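Flikport

Flikport is a small word list of kitchen and market terms in Brazilian Portuguese with everyday English glosses. It is kept by Tainá Leite as part of the Cistidico dictionary files.

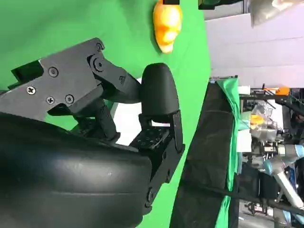
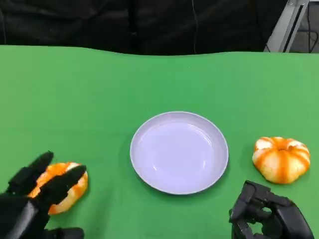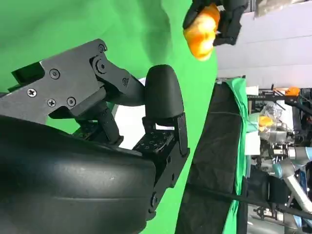
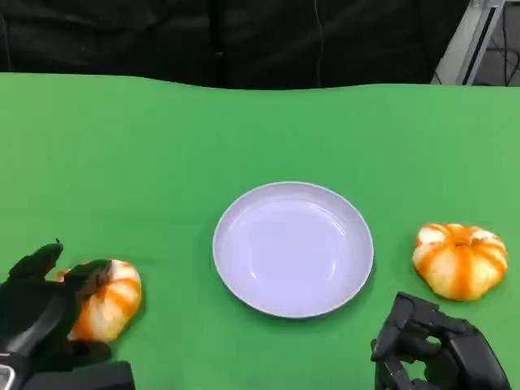

Contents

The list has 700 entries. Of these, 355 are nouns, and 70 carry a regional note. Most of the regional notes come from talks with stall owners in Conceição.

Format

One plain text file, UTF-8, tab separated. The columns are term, part of speech, gloss, region, note. An empty region means the word is used widely. Plurals are given only when irregular.

Known problems

55 entries still have no part of speech. Fruit names overlap a lot: mexerica, bergamota and tangerina each have their own line, and the cross references are incomplete. Verbs for cutting and peeling need a second reader.

Use

Free to copy and change with credit. The Drikeo import script expects the columns in the order given. Send corrections with the term and the line number.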